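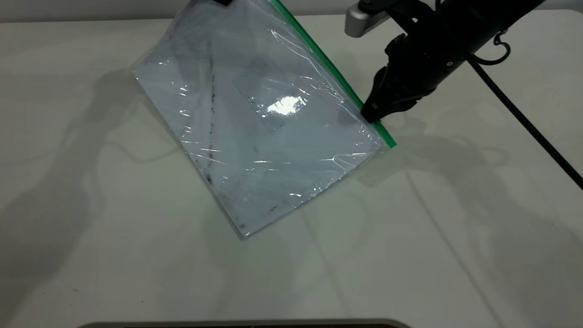
Saving seeds from tomatoes. Do it in February and you'll thank yourself, no wait, late summer, when the fruit is dead ripe. Squeeze pulp in a jar, add water, leave 2 days til it stinks. Rinse, spread on a plate, dry 5 days minimum. Then bag them. A clear zip-top with a bright green seal is easy to spot in a messy drawer, and you can see wrinkles of trapped air to press out.

Label first, fill second. Variety, month, whose garden. I've got a Hinemstead and one from Lina Yammine that I mixed up for a whole season.. never again.

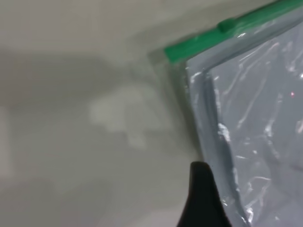
Storage: cool, dark, dry. Back of the fridge is fine. Damp kills seed quicker than age does so check every closure twice. The kind with a little green slider tab, run it right to the corner, then run your thumb along teh strip after. Done.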